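How to Choose a Gray Paint Without Believing the Chip

Posted 22 August 2020 in Walls and Floors

Most advice on picking a gray starts by telling you which gray is popular. I would skip that part. A color that looked good in somebody else's living room, with somebody else's windows and a good deal of photo editing, tells you very little about your back bedroom. The gray on my own hallway came from one of those lists. It was sold as a warm neutral and it went up looking like a mild case of lilac.

I have painted the room over the garage in our house in Vidunine three times now, so take this as the method of a person who got it wrong twice. It costs a little more up front than pointing at a chip, and it takes a few days.

What you need

Sample pots of no more than three grays
A few large sheets of stiff white poster board
A small foam roller and a tray
Low-tack tape
A pencil

Step 1. Look at the room before you look at any paint

Find out which way the windows face. Light from the north tends to be cool and will push a gray toward blue. Light from the south is warmer and more forgiving. East and west rooms change their minds halfway through the day. You will see this written up as a set of firm rules, and I don't trust the firm version. A big tree, a brick house across the street or a green lawn can all throw color into a room, and no compass will warn you about it.

Write down what is staying: the floor, the trim, the sofa if you are stuck with it. An orange-toned oak floor makes almost any gray look bluer than it did in the store. If the floor is going to be replaced next February, do the floor first.

Step 2. Cut the list down hard

The Drelley fan deck at my local store has 383 colors in it, and the clerk was happy to tell me that 17 of them were "true grays." I'm not sure what he thinks that means. Nearly every gray on the rack leans toward something – blue, green, violet, brown – and the lean is the part that will bother you later.

To see the lean, lay the chip on a sheet of plain white printer paper. Then lay it beside several other grays of the same depth. On its own a chip looks neutral. Next to its neighbors it will show you what it is. Ignore the name completely. I have met a "Stone" that was pink.

Keep three at most. People who bring home nine pots end up with nine patches on the wall and no opinion.

Step 3. Paint boards, and leave the wall alone

Roll two coats of each sample onto its own poster board, right out to the edges. Let the first coat dry fully before the second. Write the color name on the back in pencil, because you will forget which is which by dinner.

The usual tip is to brush a square straight onto the wall. I think it's bad advice. You judge the new color against the old one, the old one distorts it, and then you have a ridge to sand. A board can be moved, and moving it is the whole test.

Peel-and-stick samples are fine if you like spending money. I tried the Skovarach ones and they were a decent match for the can, but small, and small is the problem with chips to begin with.

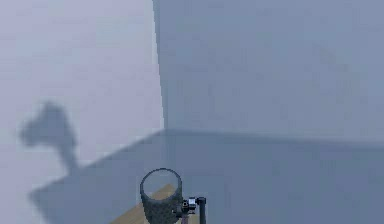

Step 4. Take the boards to a corner

Corners are where a gray gives itself away. Two walls that meet face two different directions, so they rarely get the same light, and the same paint can look like two separate purchases. Hold one board on each side of the corner, both in the same color, and stand back as far as the room lets you. What you are watching for is the sort of gap you get between the pale gray on the left here and the slightly bluer gray on the right. That much difference is small, and I could live with it. Some people can't, and they should find out now. If one side goes clearly blue and you hate it, no amount of telling yourself it will settle down is going to help. Try the next board.

Do this in the morning, at midday and after dark with the lamps on. The last one matters more than the store will tell you. If you only use the room in the evening, then the lamps are your real light source and the window is mostly there for the plants.

Step 5. Check the bulbs before you blame the paint

A warm bulb can turn a gentle gray muddy, and a cool one can make it look like a dentist's waiting room. Swapping a bulb is a lot cheaper than repainting. Look for the color temperature on the box: lower numbers are warmer. Use the same type through the whole room while you test, or you will be comparing lamps and thinking you are comparing paint.

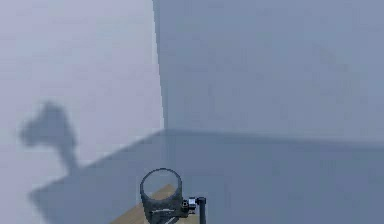

Once the bulbs match, leave the boards up for two full days, one of them cloudy if the weather is willing. Move them around. Put one low by the baseboard, where the floor bounces color back up, and one high near the ceiling. If a color annoys you in one spot for half an hour a day, that's normal. If it annoys you every time you walk in, drop it.

Step 6. Decide on the sheen separately

Flat paint hides bumps and shows scuffs. Eggshell wipes down better and shows every bad patch job. Any can that claims to be flat, washable and one-coat gets a raised eyebrow from me. I put two coats over everything, including the paints that promised I wouldn't need to.

Remember that sheen shifts the color a little too. If your sample pot was flat and you plan to buy satin, expect the wall to look slightly different from the board.

Step 7. Buy it all at once

Have the whole amount mixed together, then pour the cans into one big bucket and stir before you start. Stores will say their machines are exact. Mine probably is, most days. I still found a line halfway along a wall where the second can began.

A few questions I get

Can I match one brand's gray in another brand's base? You can ask. I had a Kopecký gray copied into a Drelley base and it came out close, with a green cast I only saw after it dried. Paint a board from the copy before you roll a wall with it.

Should the ceiling be the same gray? It will look darker up there than on the walls. Tape a board to the ceiling and look for yourself.

Do phone apps that "paint" your room work? They're good for ruling out red. I wouldn't use one to choose between two grays – the screen has its own lean, and so does the camera.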